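Amerley Quartey
Rendalau, season 2, episode 9. Posting as I go. Spoilers for everything up to tonight.

1/ The recap gave four clips to the ferry sale and one to Guretti's ex-wife, so I figured we were getting a boat episode. We got a boat episode.

2/ Cold open is the town meeting. Prulla wants 200 signatures to stop the sale and has 19. She had 19 last week too. I don't know what she did with her time between episodes.

3/ Wumbei is still lying to his sister about the loan. This story started in February in show time and should have been over three episodes ago. The actors are good in it. The scenes are all the same scene - she asks, he goes outside, he looks at the water.

4/ The new doctor got a first name tonight. It's Colm. He has been on since the premiere. 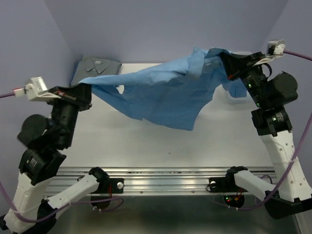
5/ Back from the break and Guretti is at the motel with the deed in his coat. I'll give them this one. He doesn't say a word for the whole scene and you can tell he's going to sign.

6/ He signed.

7/ Prulla finds out from the radio, in her car, in the school parking lot. Best scene of the season so far. They let her sit there through the entire weather report before she turns the engine off.

8/ Then they cut straight to the bakery plot. I have nothing against the bakery plot. It did not need to go there.

9/ Someone asked if you can start with season 2. You can't. The fire gets mentioned in every episode and they never explain it again. Season 1 is eight episodes and the first two are slow. Keep going to the third.

10/ Wumbei told her! In the last five minutes, on the dock, and she already knew. She's known since the wedding. I went back and checked the wedding episode and she does look at the envelope for a second, so they planned it.

11/ Correction to 3/ - I take back part of it. It still ran too long.

12/ Last shot is the ferry leaving with Guretti on it and Prulla on the hill with her clipboard. They held it for 40 seconds with no music. I liked that more than I expected to.

13/ Preview for next week shows the ex-wife getting off a bus and the doctor yelling at someone in a hallway. No sign of the ferry. I'll do another thread for that one, probably the morning after, as I work late that night.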